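April, late evening

Slept badly and got up before six. Rain until lunch. I had promised myself I would deal with the craft things before the end of the month, so after breakfast I cleared the mugs off the big table and started.

Most of it came out of the hall closet, where it has sat since we moved. Two shopping bags, a shoebox with a split corner, and the case from Druselell that I bought for the sewing machine and never used for it. I put the whole lot on a chair and worked down from the top. Paper first, as it is the easiest. Anything creased went to recycling. The colored sheets that were still flat I kept, and I want a proper folder for them.

Vibeke Overgaard called at ten about the bag of fabric pieces. She says the school in Wadilel will take scraps if they are bigger than a hand and clean. I told her I had a fair amount and would bring it over when it was sorted. She also wanted to know if I still had her good scissors. I do. They were in the shoebox under the ribbon, and I have put them by the front door so they go back this time.

Ribbon took longer than anything else. I wound the long pieces around cardboard and threw out what was frayed. There was a spool of almost 100 yards that I have no memory of buying. The receipt was tucked inside the spool, from Mumar, $4, so I suppose it was a clearance thing. I will never use that much ribbon. Half can go to Vibeke.

Stopped for soup at one. Baldursdóttir sent the electric bill, which came to just over $200 and is higher than last month. I will call them about it tomorrow. I wrote the number on the calendar so I would not have to look for it again.

In the afternoon I tried to settle on a rule for what stays. If I have not touched it since the move, it goes, unless it is paper or thread. That worked for most of it. It did not work for the bright pieces, the orange and teal and red, which I have not touched either and still want. I gave up on the rule there and kept them.

The table needs a good scrub. It has streaks on it and a dark smudge in the middle, and I had one go at that with dish soap and got no further.

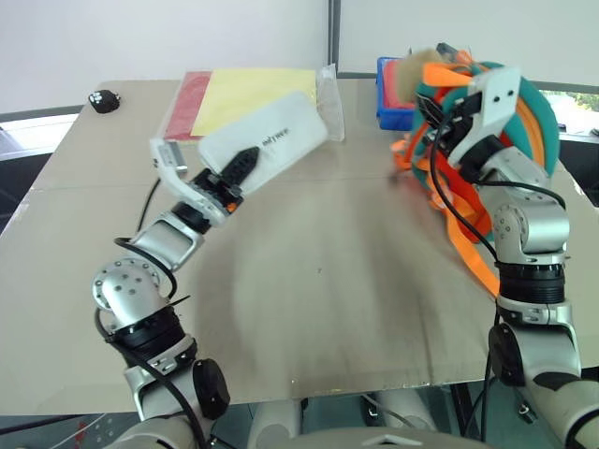
I will try baking soda on it tomorrow, and if that does nothing I will put the runner over it and leave it alone. My mother used lemon on everything, but I would have to go out for lemons.

Bins are better than bags for this, I think. The plastic bags slide around and I can never tell which one I have already been through. I looked up lidded ones and they are $5 each at the hardware store, so I may get a couple when I go in for light bulbs.

Quit at half past four with my back aching. The closet is still half full. Had eggs for supper and watched the end of the film from last night, which was not worth staying up for. Need to remember: scissors, electric company, light bulbs, baking soda.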